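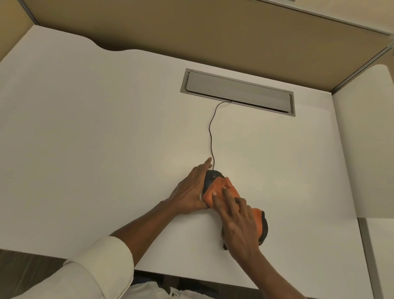
Zumon lab says robots learn desk chores faster from first-person clips

Tornombridge – A robotics group at Zumon has put out early results on teaching robot arms small office chores from recordings of people doing them, and the numbers look better than the group's last try.

The method is called Rathjen. Short version: people do a chore at a desk, the view from head height gets recorded, software tracks both hands and works out what each one is up to. One hand holds, the other wipes. That split is the whole trick, the group says. Older versions treated the two hands as one big motion and the robot tended to let go of things at the wrong moment.

Wiping a computer mouse with a cloth turned out to be a favorite test. Sounds dull. But the thing is small, it slides, it has a cord, and the cloth hides most of what the software wants to see. Orange cloth over a black mouse on a white desk is about as friendly as the colors get, and even then the tracker has to guess where the fingertips end up under the folds. The cord is a headache of its own. It bends a new way every time the mouse moves, so a robot that memorizes one shape is stuck on the next go.

The training set was 225 clips, spread over 16 chores. Wiping was one, the rest included coiling a charger, closing a binder and peeling a sticky note off a screen. No robot was moved by hand to collect any of it, which is where most of the cost usually goes.

After training, a two-arm robot at the Prorkside test site ran all the chores on desks it hadnt been shown. It finished more than half of its tries without help. The earlier method, given the same clips, got through a bit over a quarter. Tries were scored by a person watching, pass or fail, no partial credit.

Where it fell down: anything with a cord under tension. In those runs the robot pulled too hard, or held the object fine and then wiped the same spot over and over. Cloths with loose edges gave trouble too, as the fringe got read as part of the hand. A fix for that one is in the works, the group says, using a separate pass that marks out the fabric first.

Also worth knowing – the system has no idea whether a thing is clean. It copies the wiping, then stops when the motion it learned would normally stop. Judging dirt would need a closer camera and probably a diffrent kind of training. Not in this round.

Speed is another sore spot. The robot took 4 times as long as a person on the average chore, mostly pausing to re-check its grip. Zumon says the pauses can be trimmed but it wanted safe numbers first.

The write-up has not been through outside review yet. Two other labs have asked for the clips, and the group plans to share them once consent forms for everyone recorded are sorted out. Code should follow, no timing given.

Next up is kitchen work, starting with wiping down counters and drying cups. Recording at Prorkside starts in May.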